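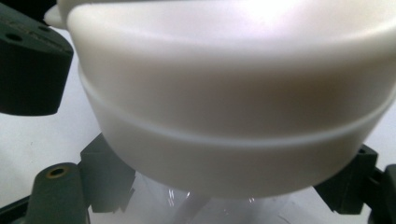 Shoppers in Dullia will be able to bring their own food containers to the deli and salad counters at all 13 Brosta grocery stores starting this month, the company said.

Under the plan, staff weigh the empty container first, then take that weight off at the register. Containers must be clean and have a lid that closes. A trial at the Espiritu Street store drew 892 customers. 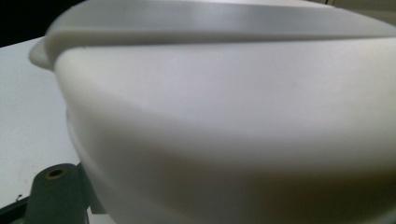

DULLIA, 19/05/2022 - Brosta said the change would apply to cold foods only for now. Hot soups and roast chicken will still be sold in store packaging, at least until a review in October.

"People kept asking us at the counter," said Hortensia Barrientos, who manages the Espiritu Street store. "Most of them bring the same tub back every week."

Customers who use their own container get 30 cents off each purchase. The Borkungate store will begin a few days after the others - its counter scales are being replaced.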